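Traria (wire sorting method)

Traria is a training method for robot arms that handle thin, flexible objects such as loose wire. It was developed by Raghavendra Reddy and Vimala Panicker at the Ruangrit workshop, and its best-known result is a color sorting task in which one arm with a two-jaw gripper moves tangled wire into baskets. The method is notable for how little it asks of the robot: there is no model of how wire bends, and no attempt to work out where a strand begins or ends.

Background

Wire is one of the hardest things to give a robot. A block keeps its shape when it is picked up, but a tangle changes with every touch, and two pieces can come up together when only one was wanted. Earlier work at Ruangrit, under the name Prumar, tried to trace each strand before grasping it. Prumar did well on single wires and badly on piles, where strands cross and hide one another.

Method

Traria learns from demonstrations. A person guides the arm through the whole job, and the view from a small camera near the gripper is saved together with the arm's movements. The published training set holds 1463 demonstrations, most of them recorded by Bindu Iyer. The learned controller then picks its next short movement from the current view alone — a wonderfully simple recipe for such an awkward material!

In the sorting task, color decides the basket: black, red or yellow. The white perforated baskets stand side by side on a gray countertop, and a tangle has to be carried over the right one before the jaws open.

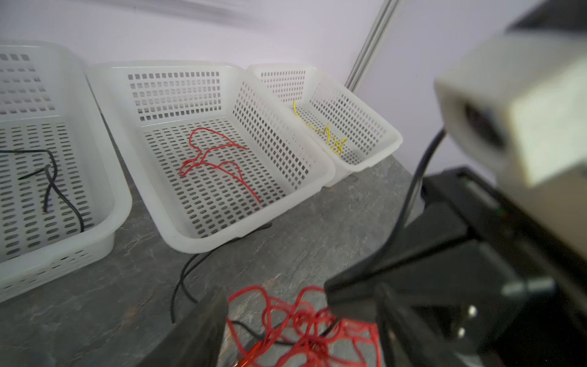 Results

The authors ran 500 trials with wire the controller had not met in training. Single-color tangles were sorted far more reliably than mixed ones, and the 13 failures among the single-color trials were nearly all loops that stayed hooked on a jaw after release. The most exciting finding was regrasping. When a bundle slipped, the controller often went back for it, even though few demonstrations included a second try.

Limitations

Traria has no sense of touch and can't tell when a strand is pulled tight. Mixed bundles remain a weak point: a short piece of one color caught inside another is easily carried to the wrong basket. Krishnamoorthy Gowda has also pointed out that the baskets kept the same order in every trial, so it is unclear how far the controller reads color and how far it has learned places.

Later work

Lakshmi Alva adapted the method for rubber tubing under the name Belamero, with a second camera placed to the side of the work area.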